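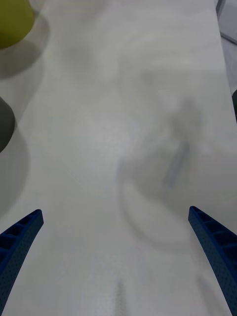

Sorting waste at a shared table: which bin for crisp bags and bottles?

Asked in Home and Cleaning, May 2025
Views: 3291

Hello all. We have a long white table in the common room of our building (Kamolrat house, 20 flats) and two small open bins stand on it, a grey one and a yellow-green one. The idea is that cans go in the yellow-green bin and everything else in the grey one. The cans are going well. But in the grey one I find plastic bottles with some drink still inside, together with crisp bags, and the crisp bags take all the space. I have three questions.

1. Must the bottle be empty before it goes in, and cap on or cap off? 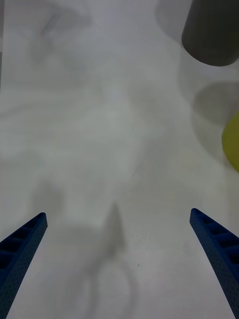 2. Is a crisp bag recycling or normal rubbish? The inside is shiny like metal, so some neighbours say it belongs with the cans.

3. Should people crush the cans? Some do and some do not.

Please write simple answers, I want to print them and put them on the wall.

Answer 1 (accepted)
I was responsible for the same thing in my last building in Pretia. Bottle: pour the rest in the sink, press it flat, put the cap back on. Our collection company wanted the caps on, but yours can be different, so please check the leaflet. Crisp bag: normal rubbish. It is plastic film with a very thin metal layer — the can people do not want it.

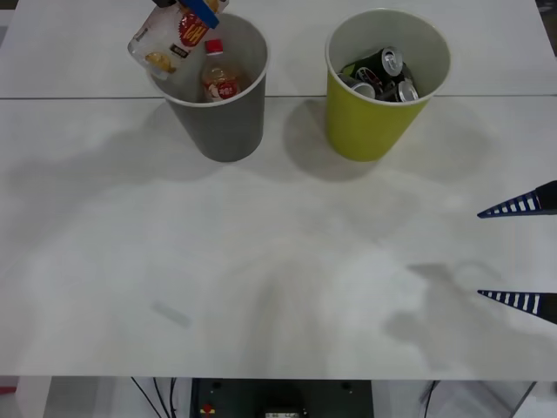 I would also give the bottles their own bin. If they share with the crisp bags, somebody must take them out again by hand, and this is not a nice job when there is drink left in the bottom. Cans you can leave as they are, but crushed ones need less room. When the bin is small I would crush.

Answer 2
Put lids on them. We bought four bins with lids from Mavness and there are no more wasps.

Answer 3
I agree with the first answer, except for crushing. If you have a deposit machine near you, it may refuse a crushed can because it cannot read the code. In Plallolska we had this problem the whole summer. Ask first if your neighbours want the deposit back. For the crisp bags, fold them in a narrow strip and make a knot, then they stay small.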